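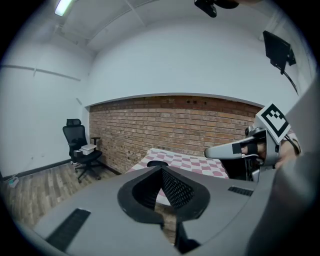

手持夹爪，右侧一把顶部带黑白方形标记

邮件列表 > Biline 腌渍与发酵 > 蔬菜类 > 盐度计算
最后更新：5月

主题：Re: 芥菜水腌，盐度按哪个重量算
收件人：Biline 腌渍与发酵列表

Gerrit Schouten 写道：

> 各位好，
>
> 上个月用 Muller 的陶坛做了一坛芥菜，配方抄自 Molevier 那本小册子，里面写“9% 盐水，没过菜面”。我的用量：
>
> 芥菜（切段，洗净甩干） 2400 g
> 水 600 g
> 盐 54 g
>
> 盐是 Landry 的粗粒海盐，先用温水化开，凉透再倒进去。菜压得很紧，上面放了两块坛石，坛沿加水封口。
>
> 厨房白天 22 度，晚上 18 度。第三天开始冒泡，第五天气泡最多，之后慢慢停。第 12 天开坛，情况是：
>
> 1. 液面有一层白膜，薄，有褶，没有颜色；
> 2. 叶子还行，梗发软，咬下去没有脆劲；
> 3. 酸味够，咸味比预期淡很多。
>
> 第三点我最不明白。9% 的盐水直接喝是很咸的，为什么出来的菜反而淡？册子上没有说盐度按水算还是按总重算，我理解是按水算，所以称了 54 克。如果应该按总重算，9% 就是 270 克，那肯定没法吃。
>
> 另外，那层膜撇掉以后，剩下的还能不能留？下一坛我打算把菜先晾一晾再下坛，不知道盐量要不要跟着改。
>
> Gerrit

Gerrit：

你的理解没有错，册子里的 9% 指的是倒进去的那份盐水，54 ÷ 600 正好是 9%。问题出在这个数字不能用来判断成品的咸度，也不能用来判断坛里的菌处在什么环境里。芥菜自身的水远多于你加进去的水，盐最后要在两部分水之间摊平。

先算总重口径：

 菜 + 水 = 2400 + 600 = 3000 g
 盐 ÷ 3000 = 54 ÷ 3000 = 1.8%

再算水相口径。芥菜含水量随品种和季节有出入，这里取 92%：

 菜中的水 2400 × 0.92 = 2208 g
 总水量 2208 + 600 = 2808 g
 盐 ÷ 总水量 = 54 ÷ 2808 = 1.92%

两个口径差得不大，家用按总重算就够了。你尝到的是 1.8% 上下的东西，与“9%”这个印象差了五倍，觉得淡很正常。

平衡需要时间。刚倒进去的时候，坛里的液体确实是 9%，菜里几乎没有盐；切段的芥菜在室温下一般两三天可以接近平衡，整棵带厚梗的要更久。如果手边有折光仪或盐度计，可以在第一天、第三天、第五天各取一点汤测一下，读数会一路往下走，然后停住。要注意发酵开始以后，汤里溶出的糖和酸会干扰折光仪，读数只能看趋势，不要当绝对值用。

我自己做芥菜，总重口径取 2.5%，室温高的时候加到 3%。按你这一坛的量：

 2.5%：3000 × 0.025 = 75 g，比原来多 21 g
 3.0%：3000 × 0.030 = 90 g，比原来多 36 g

低于 2% 也能发酵，但是起酸之前那段时间余量小，梗也容易软。你的厨房白天 22 度，1.8% 对芥菜偏低。梗软还有别的可能，比如菜本身老嫩不一、切口太多、开坛偏晚，单凭一坛分不清，所以下一坛请只改盐量，温度、坛子和天数都不要动，否则结果没有可比性。

关于册子里那种写法。“没过菜面”其实是一个没有写出来的变量。坛子形状、切段长短、压石轻重都会改变需要的水量。同样 2400 g 芥菜，你压得紧，600 g 水就够；换一个口宽的坛子，可能要 1600 g 才没得过来。照 9% 配盐水，1600 g 水要放 144 g 盐，摊到 4000 g 总重是 3.6%，正好是你那坛的两倍。两个人都严格照着册子做，一个嫌淡，一个嫌咸，都没有做错。Molevier 的册子里其他几条水腌方子也是这个写法，建议全部换算一遍再用。

换算步骤如下，适用于所有加水的坛：

1. 空坛放秤上，连压石一起去皮。
2. 把菜装进去，放好压石，记下菜重。
3. 加清水到没过菜面两指，记下总重。
4. 总重乘以目标百分比，得到盐重。
5. 从坛里舀出一部分水，把盐化开，再倒回去。

坛子连压石太重、超过家用秤量程的，可以把菜和水分开称，结果一样。第 5 步舀出来的水已经沾过菜，不要加热，盐在凉水里搅几分钟也能化完，粗粒的久一点。坛沿的封口水不计入总重。

盐的称量只用重量，不用勺。Landry 的粗盐颗粒大，堆得松，一勺的重量和细盐差很多，不同批次之间也不稳定。海盐本身带一点潮气，开封久了会更多，介意的话可以在低温烤箱里烘干再称，我一般不做这一步。含碘与否，我在芥菜上没有做出可重复的差别。

白膜的问题。你描述的是白色、薄、有褶、没有颜色，这和产膜酵母相符，但我没有看到实物，邮件里不能下结论。处理办法是撇净，擦干坛口内壁，压石取出来用开水烫过再放回去，然后转进冷藏，尽快吃完。膜会消耗酸，放着不管的话，液面附近的酸度会往回掉。有条件就用试纸测一下汤，pH 高于 4.0 的我不会再继续室温存放；高于 4.6 的整坛不要。凡是出现绒毛状的东西，或者有绿、黑、粉红的颜色，或者气味不对，整坛倒掉，不要只撇表面。

Muller 那款陶坛的沿槽比较浅，22 度下几天就能蒸掉不少水，水位一低，空气就进去了。你信里没有提中间有没有补过沿水，请确认一下。另外，发酵后期产气停了以后，气温下降时坛内会收缩，可能把沿水吸进坛里，所以沿槽里我放的是淡盐水，吸进去一点影响不大。每次开盖都会换进一批新鲜空气，想中途尝味的话，开一次就够了。

最后是晾菜。晾过的菜失去的是水，盐的基数跟着变小，所以一定要用晾完以后的重量来算。举个例子，2400 g 鲜菜晾掉 600 g，剩 1800 g，仍旧加 600 g 水：

 总重 1800 + 600 = 2400 g
 54 g 盐对应 54 ÷ 2400 = 2.25%
 目标 2.5% 需要 2400 × 0.025 = 60 g

也就是说，哪怕你一克盐都不加，光是晾菜就已经把盐度从 1.8% 提到 2.25%。如果同时又照鲜菜的量放 75 g，得到的是 3.1%，比你想要的咸。晾到什么程度，看梗能弯而不断即可，叶子不要晒到发脆。晾过的菜体积小，压得更实，没过菜面需要的水可能也会少，所以还是回到上面那五步，以秤为准。

不过按前面说的只改一个变量，晾菜请放到再下一坛。下一坛先做鲜菜 2.5%，同样 12 天，开坛时记三样：汤的 pH、梗的脆度、液面有没有膜。脆度没有仪器，固定取同一位置的梗，比如离根部三指的那一段，自己打个分就行，关键是每次取样的位置一致。

有一点我手上没有数据：芥菜梗和叶含水量不同，厚梗品种用 92% 是不是偏低。列表里如果有人烘干称过，请把品种和前后重量发上来，我把换算表里的这一栏改掉。现在那张表里白菜和萝卜两行是实测，芥菜这行是估的。

Gerrit，还请补两条信息：切段的长度，还有坛子放的位置是不是靠近炉灶。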